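News from the Drerkgate Playhouse, April 10, 2026

Well, the clocks have gone forward, the foyer radiators have been switched off (a little early for my liking, but there we are), and we can finally tell you what's coming to the main stage this autumn. It's The Ferryman of Skellow, a new folk opera from the Linholm company, and it opens with us in November for a run of 11 performances.

Those of you who came to their winter ghost story will remember how much they managed with a bare stage and a harmonium. They've gone bigger this time, with a chorus drawn from local choirs and a score that borrows shamelessly from old rowing songs. I heard the second act at a read-through and came home humming it, much to the annoyance of the household. 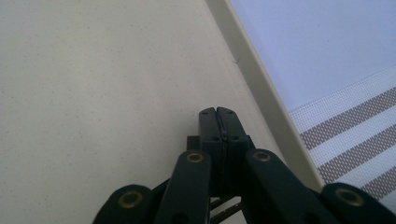 The story follows a ferryman who promises never to carry a stranger after dark, and of course he does, and of course it costs him dearly. There's a lovely duet at the end of the first half where the two brothers stand so close that they seem to be one person, like that pair of upright fingers pressed together with only a thin seam between them, and then one of them steps away and the music just stops. I shan't say more than that!

Tickets go on general sale shortly, but Friends of the Playhouse get first pick as usual. The house holds 856 when the upper circle is open, and we're keeping up to 200 seats a night at the lower price for under-25s and anyone who'd rather sit behind a pillar and save the money for an ice cream.

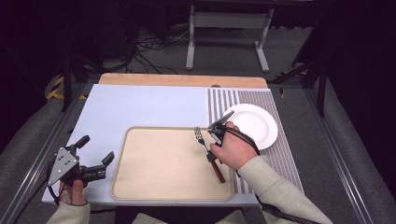 The Ostermann bar will be open an hour before curtain up, and there are 2 relaxed performances in the run, both matinees, with the house lights left on low and no fuss made about coming and going. Please ring the box office if you need a wheelchair space or a seat near the aisle, and do mention it when you book so that we can put you somewhere comfortable.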